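3. The Shared Workshop Build
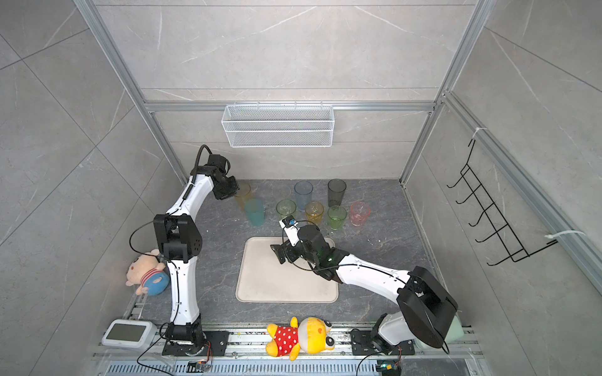

Lurdes Leitão objected, on reading an early draft of this section, that a home builder would never get two arms to agree about where the table is, and that we ought to say so before anybody spent a weekend on it. She has a point, and we have moved the warning up to the front on her account. Getting both arms to share one idea of the work surface took us longer than everything else in the build put together, and a reader who has only a few evenings free may be happier starting with a single arm and adding the second one later.

Figure 3. The two-arm cell, with cups, tray and plush toys on and around the work surface.

With that said, we are very fond of this cell, and we would like to describe it in enough detail that somebody with a drill, a set of hex keys and a patient household could put together something close to it. It was built over the month of February in the Gondadska workshop, a shared space where members pay by the month and tidy up after themselves (mostly!). Nothing in it called for a machine shop. The aluminum was cut to length on the workshop's own saw, and the rest was bolting, measuring, unbolting and measuring again.

3.1 Frame and mounting

Both arms stand on black plates fixed to one aluminum track along the front edge. We had first planned a separate stand for each arm, clamped to the table, and we still think that is a fair choice for a kitchen or a spare room where the whole thing has to be put away at night. In our hands, though, the stands crept a little every time somebody leaned on the table, and the arms would then miss by a finger's width. A common track keeps the distance between the two bases the same from one day to the next, and that distance is the number the control program leans on most heavily.

Small household hardware is held up wherever it was easy to reach. The wire basket at the back hangs by little hooks from the crossbar, and the hook rack on the right is tied to the rail with cable ties. We recommend cable ties warmly for anything that might be moved later, and bolts for anything that must stay put.

3.2 Software and alignment

The control program, which we call Brorance, began as a weekend project and has grown in the way such things do. It keeps one map of the table for both arms and lets only one of them enter the middle region at a time. To line the arms up, each is guided by hand to the same 10 marked points, and the program works out the offset between them. We repeat this whenever a plate has been loosened. Over the whole project we logged 3,000 moves, of which 576 were made only for alignment, and we would gladly have made more.

3.3 Objects

The task set uses 8 plastic cups in different colors, a shallow beige tray, and soft toys. Cups that let light through are harder to pick out than solid ones, and we chose them for that reason, having found in early trials that opaque mugs made us look cleverer than we were. The toys are there to give the grippers something that yields when it is squeezed. Readers at home can use whatever is in the cupboard, provided the same pieces are kept for the length of a trial.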